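Rosa Hartschaumplatten von Wistico im Test: was taugen die für den Modellbau?

August 2018

Ich baue ja seit Jahren Gelände für meine Tabletop-Platte, und bisher kam dafür alles unter die Klinge, was im Keller herumlag. Verpackungsstyropor vor allem. Wer das schon mal geschnitten hat, weiß, wie die Wohnung danach aussieht (die Kügelchen kleben noch Wochen später an den Socken!). Also hab ich mir endlich mal den rosa Schaum von Wistico bestellt, 15 Platten im Paket für 34 Euro, dazu Versand.

Erster Eindruck

Die Oberfläche ist schön glatt und matt, da kann man direkt mit dem Bleistift drauf anzeichnen. Leicht sind die Dinger sowieso. Gerade Schnitte gehen mit einem frischen Cuttermesser wunderbar, wenn man in mehreren Zügen schneidet und nicht drückt wie ein Ochse. Mit dem Heißdraht ist es nochmal eine andere Welt, da habe ich an einem Abend die komplette Klippe für mein Projekt Trernarance fertig bekommen.

Stapeln und Kanten

Für Höhenstufen lege ich immer zwei Platten versetzt übereinander, die obere etwas schmaler. Da merkt man dann doch den Preis: Ganz plan liegen sie nicht aufeinander, am Ende kann ein Spalt klaffen. Mit Kleber und ein paar dicken Büchern obendrauf kriegt man das hin, ein bisschen Spachtelmasse braucht es trotzdem. Und die Ecken sind empfindlich! Wo grob geschnitten wurde, bröselt es gern, für Felsen super, für Mauern eher nervig.

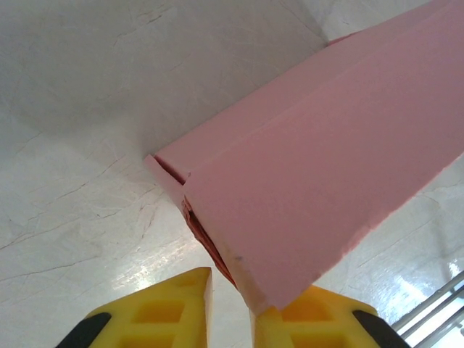
Mein Fazit

Ich kaufe sie wieder, vier von fünf Sternen. Einen Stern Abzug gibt es für die Ecken und den Spalt. Beim Kleber bitte aufpassen und vorher an einem Reststück testen, lösemittelhaltiges Zeug frisst den Schaum weg. Im September geht es bei mir mit der Hafenmauer von Lokidville weiter, da probiere ich dann mal die dickere Sorte aus.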